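Skulis announce second album, Prelness

Electronic duo Skulis will release their second album, Prelness, in November through the Atley label. The first single, Liao, was made available to stream on September 17, 2026.

The record has ten tracks and runs to just under 40 minutes. Haiyan Lü wrote and programmed most of the material, while Guoqing Dong played bass and handled the mixing. The pair recorded to eight-track tape before moving the sessions to a computer for editing, a method they last used on their early EPs.

Liao is built on a single drum machine pattern at 118 beats per minute. A detuned synthesiser line enters after the first verse and stays in place until the end, with the vocal kept low in the mix. The streaming version lasts a little over four minutes. A longer edit will appear on the B-side of the vinyl single.
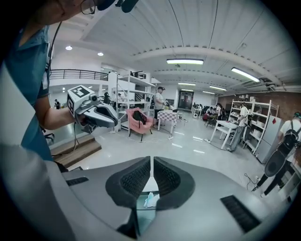
"We wanted the bass and the kick drum to share less of the same range," said Dong. "On the first album they were fighting each other, and the vinyl cut suffered for it. This time we left space at the bottom from the start."

Lü said the vocals were recorded last, mostly in single takes, and that two of the songs date from the previous tour. Both have new lyrics.

Prelness will be issued on vinyl, CD and download. The first vinyl pressing is limited to 1000 copies and comes with a printed insert containing the lyrics and full recording notes. Atley will take orders through its own shop, with a limit of 3 copies per customer – record shops will receive their stock in the week of release.

Skulis will play 18 dates in support of the album. Venues and ticket prices will be published with the second single.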